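Lenda (gripper project)

Lenda is a home-built robotics project for recording the movements of human hands during household work. It consists of a pair of hand-held grippers, marker cubes, small cameras and a program for processing the recordings. The project was started in the shared workshop Ostetti and is maintained by a small group of its members. The name is used both for the grippers and for the whole set of tools.

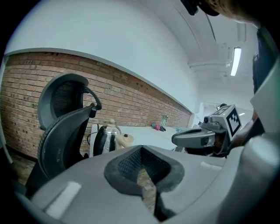
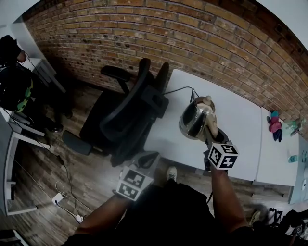
Work with Lenda at a table with an electric kettle.

Background

The first plan of the group was a robot arm for kitchen work, called Inier. The arm was assembled in January, but to program its motions by hand was slow, and the members decided to collect examples made by people first. For this purpose they needed a tool which a person can hold and which closes on an object in the same way as the jaws of the arm. The grippers of Inier were therefore redrawn with a handle, and this version received the name Lenda.

Construction

The body of the gripper is printed in gray plastic on the printer of the workshop. The fingers are moved by the hand of the user, without a motor. Between the fingers there is a soft pad, which can be replaced when it becomes worn. The first pads were cut from a bicycle inner tube and were too smooth for metal handles. Later pads have a rougher surface.

A full set has 2 grippers, one for each hand. The body takes a long time to print, and the longest part must be printed standing, otherwise the layers separate near the handle. A complete set without cameras weighs 1124 grams. Some users find this tiring after a longer session, and a lighter handle is in preparation.

Markers and cameras

The position of each hand is found with the help of a cube with black and white square patterns. Because the cube has patterns on several faces, it can be recognized also when the wrist is turned. The cubes are printed on matte paper and glued on a plastic core. Glossy paper was tried, but lamps on the ceiling made reflections on it and the pattern was lost.

One camera is worn on the head and gives the general view. Other cameras are placed on the grippers and show the object from near. The recordings are put together in time by the program Yeo, which was written for the project. Yeo reads the patterns, calculates the path of each hand and marks the parts where a cube was hidden. These parts are not deleted — the user decides if they are kept.

Use

The tasks are simple and are done at an ordinary table: lifting a kettle, moving a bottle, putting small objects in another place. The same task is repeated with the objects in different positions. As of 22 Nov 2018, the collection contained 623 recordings, of which roughly half were made in Ostetti and the rest in the homes of members.

Known problems

The view of wide-angle lenses is curved, and each camera must be calibrated before use. Objects of polished steel are difficult for the depth calculation. When both hands work close together, one cube can cover the other, and Yeo sometimes exchanges left and right. A correction for this error is included in version 2 of the program, but it must be switched on in the settings.

See also

Inier (robot arm)
Yeo (software)
Ostetti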